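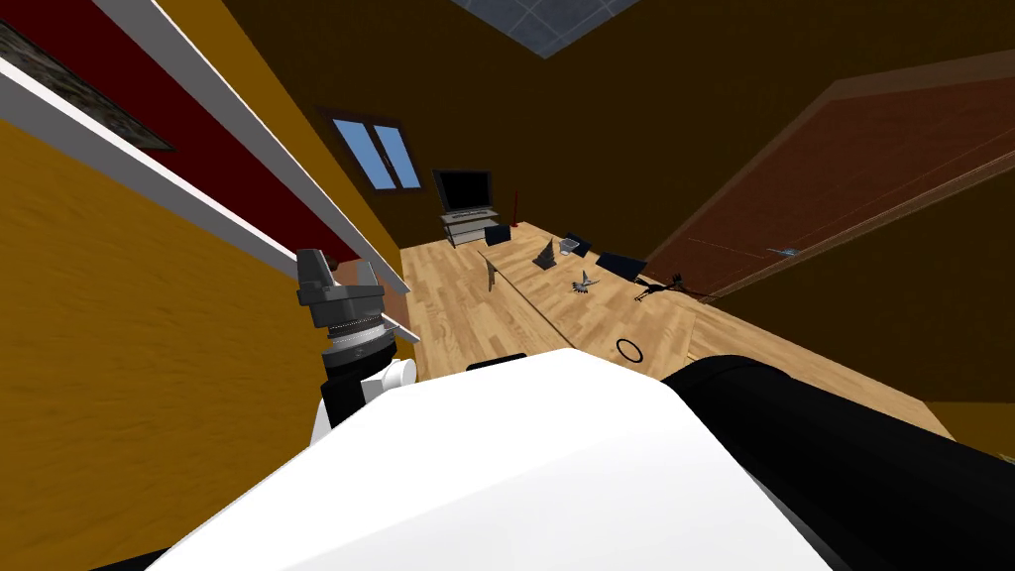
그림 1. 시뮬레이션 실내 화면. 왼쪽에 회색 그리퍼, 아래쪽에 흰색 하우징.

홈 | 수업 안내 | 프로젝트 보고서 | 자료실 | 문의
검색어를 입력하세요 검색
최종 수정: 2021년 2월 16일

604번 버스 시간표 다시 만들기
정보디자인 프로젝트 보고서

1. 왜 하필 버스 시간표였나

처음 닐라우(Nillau)에 이사 왔을 때 버스를 눈앞에서 놓친 적이 있다. 뛰어가다 놓친 게 아니라 정류장에 멀쩡히 서 있었는데, 길 건너편에 서 있었다! 시간표에는 분명히 그 정류장 이름이 있었고 시각도 맞았다. 그런데 604번은 오전에는 언덕 쪽으로 먼저 돌고 오후에는 강 쪽으로 먼저 돈다. 그 사실은 시간표 맨 아래 깨알 같은 각주에 적혀 있었다. 다음 버스까지 45분을 기다리면서 그 각주를 외울 정도로 읽었고, 학기 프로젝트 주제는 사실상 그날 정해졌다.

지도해 주신 아르웰 로거(Arwel Lougher) 선생님은 처음에 주제가 너무 작지 않냐고 하셨다. 노선 하나, 종이 한 장. 그래도 나는 종이 한 장이라서 좋았다. 노선도 전체를 새로 그리는 프로젝트는 멋있어 보이지만 한 학기에 끝낼 자신이 없었다(지난 학기에 도서관 안내판을 전부 바꾸겠다고 했다가 화장실 표지 하나만 제출한 사람이 바로 나다).

2. 지금 시간표의 문제

정류장에 붙어 있는 시간표를 옮겨 적어 보니 읽기 어려운 이유가 몇 가지 보였다. 우선 정류장이 13곳인데 모든 칸에 시각이 꽉 차 있다. 세로줄은 버스 한 대, 가로줄은 정류장 하나다. 시간표를 많이 본 사람에게는 당연한 구조지만, 정류장에 서 있는 사람은 자기가 있는 정류장 한 줄만 필요하다. 나머지는 그 순간에는 전부 방해물이다.

둘째로 기호가 많다. 별표는 방학 때만, 십자표는 학교 다니는 날만, 동그라미 안의 작은 글자는 미리 손을 들어야 서는 정류장이라는 뜻이다. 별표와 십자표는 조금만 떨어져도 구별이 안 된다. 비 오는 날 비닐 덮개 위로 물방울이 맺히면 더 심하다. 나도 십자표를 별표로 읽고 등교한 적이 있는데 다행히 그날은 둘 다 다니는 시간이었다.

마지막이 아까 말한 방향 문제다. 같은 정류장 이름을 길 양쪽에서 똑같이 쓰고, 시간표도 양쪽에 똑같은 것이 붙어 있다. 어느 쪽에 서야 하는지는 각주를 읽고 머릿속으로 노선을 한 바퀴 돌려 봐야 안다. 이번 프로젝트에서 제일 먼저 고치고 싶었던 부분이다.

3. 사람들한테 물어보기

설문지를 길게 만들고 싶지는 않았다. 정류장에서 기다리는 사람은 버스가 오면 그냥 가 버리니까 질문은 짧아야 했다. 그래서 "지금 몇 시 버스를 기다리세요?"와 "그걸 어떻게 아셨어요?" 딱 두 가지만 물었다. 마스크를 쓰고 멀찍이 서서 물어보느라 목소리가 점점 커져서, 나중에는 건너편에 있던 분이 대신 대답해 주시기도 했다.

제일 도움이 된 분은 장을 보러 시내에 자주 나가시는 흘리노스 험프리스(Llinos Humphreys) 씨였다. 시간표는 안 본 지 오래됐고, 냉장고에 직접 적어 붙인 쪽지만 본다고 하셨다. 쪽지를 보여 달라고 부탁드렸더니 다음번에 정말 들고 나오셨다. 나가는 버스와 들어오는 버스가 두 줄로 적혀 있었고, 옆에는 "빵집 쪽"과 "교회 쪽"이라고 쓰여 있었다. 방향이 동서남북도 종점 이름도 아니고 빵집과 교회였던 것이다. 나는 그때까지 화살표 모양만 열심히 고민하고 있었는데!

버스를 오래 운전하신 귈림 모리스(Gwilym Morris) 기사님 이야기도 들었다. 기사님은 승객이 제일 많이 묻는 게 "이거 시내 가요?"라고 하셨다. 시내에서 나오는 길에도 그렇게 묻는단다. 그러면 기사님은 "가긴 가는데 한참 돌아서 가요"라고 대답하신다고. 듣고 나서 내 메모장에 크게 "한참 돌아서"라고 적어 두었다. 이 말이 나중에 시안에 그대로 들어갔다.

4. 시안 만들기

시안은 모두 3개를 만들었다.

첫 시안은 시계 모양이었다. 둥근 시계판에 버스 오는 시각을 점으로 찍었는데, 내 눈에는 정말 예뻤다. 같은 과 구로다 소타(Sota Kuroda)에게 보여 줬더니 한참 들여다보다가 "피자야?"라고 했다. 오전과 오후가 한 시계판에 겹치니까 색을 두 가지 써야 했고, 흑백으로 복사하면 그 구분이 사라졌다. 정류장 시간표는 마을회관에서 흑백으로 복사해 가는 분들이 많아서 이건 치명적이었다. 예쁜 피자는 그렇게 서랍으로 들어갔다.

두 번째는 시(時)를 왼쪽에 세로로 두고 분을 오른쪽에 늘어놓는 방식이다. 소타가 일본에서는 이런 시간표가 흔하다면서 고향 정류장 이야기를 해 준 게 출발점이었다. 나도 한국에서 자주 보던 모양이라 반가웠다. 정류장마다 따로 인쇄해야 하지만 대신 필요한 줄만 남는다. 문제는 604번이 그렇게 자주 다니는 버스가 아니라는 점이었다. 분 칸에 숫자가 하나만 덜렁 있거나 아예 빈 줄이 생겼다. 빈 줄을 빼 보니 이번에는 시간이 건너뛴 걸 못 알아챘다. 결국 빈 줄은 얇은 회색 띠로 남겼다.

세 번째 시안은 두 번째를 다듬고 맨 위에 방향을 큼직하게 넣은 것이다. "이쪽은 빵집 쪽 정류장입니다"라고 문장으로 썼다. 바로 밑에는 오전과 오후에 버스가 어디로 먼저 가는지를 한 줄씩 적었고, 돌아가는 쪽에는 "시내까지 한참 돌아서 갑니다"라고 넣었다. 로거 선생님은 공식 안내문에 "한참"은 좀 그렇지 않냐고 하셨지만 웃으면서 그냥 두라고 하셨다.

기호는 전부 없앴다. 방학 때만 다니는 버스는 시각 옆에 "방학만"이라고 쓰면 된다. 자리를 차지할까 봐 걱정했는데 다른 정류장 줄을 다 들어냈더니 남는 게 자리였다. 손을 들어야 서는 정류장에는 아래쪽에 "버스가 보이면 손을 들어 주세요"를 넣었고, 영어와 웨일스어를 같은 크기로 나란히 배치했다(이 보고서에는 한국어로 옮겨 적었다). 웨일스어 문장은 클레드윈 새뮤얼(Cledwyn Samuel) 씨가 고쳐 주셨다. 내가 사전을 찾아 쓴 문장은 버스한테 손을 들라고 명령하는 말에 가까웠다고 한다.

5. 글꼴과 종이

글꼴은 달레로(Dallero)와 자르카(Zarka) 둘을 놓고 고민했다. 달레로는 획이 얇고 우아해서 화면에서는 참 좋은데, 인쇄해서 비닐 덮개 뒤에 넣으니까 6과 8이 헷갈렸다. 버스 시간표에서 6과 8이 헷갈리면 끝이다. 자르카는 숫자가 좀 뚱뚱하고 멋은 없지만 안쪽 공간이 넓어서 멀리서도 읽혔다. 며칠 동안 미련을 못 버리고 제목만 달레로로 해 봤는데 두 글꼴이 서로 안 친해 보여서 결국 전부 자르카로 통일했다.

종이는 쿰사(Kumsa) 무광지를 썼다. 학교 인쇄실에 남아 있던 게 그거였다는 게 솔직한 이유지만 결과도 괜찮았다. 전에 쓰던 광택지는 가로등이 켜지면 가운데가 하얗게 번쩍였는데 무광지는 저녁에도 글자가 보인다. 단점은 습기다. 시험 삼아 우리 집 창틀에 붙여 두었더니 아래쪽 모서리가 말려 올라갔다. 정류장에 붙일 때는 코팅을 하든지 더 두꺼운 종이를 쓰든지 해야 할 것 같다.

6. 읽어 보게 하기

시안을 정류장에 함부로 붙일 수는 없어서 출력물을 들고 다니면서 읽어 달라고 부탁했다. 방법은 단순하다. 기존 시간표와 새 시간표를 차례로 보여 주고 "점심 먹고 시내에 가려면 몇 시 버스를 어느 쪽에서 타야 해요?"라고 묻는다. 처음에는 초시계로 시간을 쟀는데, 재고 있다는 걸 아는 순간 다들 시험 보는 얼굴이 되어서 그만뒀다. 그래서 이 보고서에는 속도를 비교한 표가 없다. 평가하실 때 아쉬운 부분일 것 같긴 하다.

대신 어디서 막히는지를 적었다. 기존 시간표에서는 대부분 자기 정류장을 찾다가 한 번, 기호를 찾다가 또 한 번 멈췄다. 새 시간표에서는 맨 위 문장을 소리 내어 읽고 고개를 들어 빵집이 어디 있는지 둘러보는 분이 많았다. 그 모습을 보고 혼자 엄청 뿌듯했다. 다만 마을에 처음 온 사람에게는 "교회 쪽"이 안 통했다. 교회가 정류장에서는 나무에 가려서 안 보인다! 이 정류장은 "다리 쪽"으로 바꾸는 게 나을지 아직도 고민 중이다.

험프리스 씨께는 완성본을 따로 한 장 드렸다. 글씨는 마음에 드는데 냉장고에 붙이기에는 너무 크다고 하셔서, 반으로 줄인 판도 하나 만들었다. 원래 계획에는 없던 결과물인데 만들면서 제일 재미있었다.

7. 남은 일

버스 회사에는 시안과 짧은 편지를 보냈고 답은 아직 없다. 3월에 시간표가 바뀐다는 말이 있어서, 정말 바뀌면 숫자를 전부 다시 넣어야 한다. 지금은 시각을 한 칸 한 칸 손으로 입력해 두었기 때문에 정류장마다 파일을 열어서 고쳐야 한다. 처음부터 표 하나로 묶어 둘걸 하고 후회하는 중이다. 다음에 비슷한 걸 하는 후배가 있다면 제발 데이터부터 정리하고 글꼴은 나중에 고르기를.

바람이 있다면 우리 집 앞 정류장 한 군데라도 새 시간표를 붙여 보고 싶다. 로거 선생님이 마을회관 게시판이라면 이야기해 볼 수 있다고 하셔서, 우선 냉장고용 작은 판부터 몇 장 뽑아서 가져가 보려고 한다.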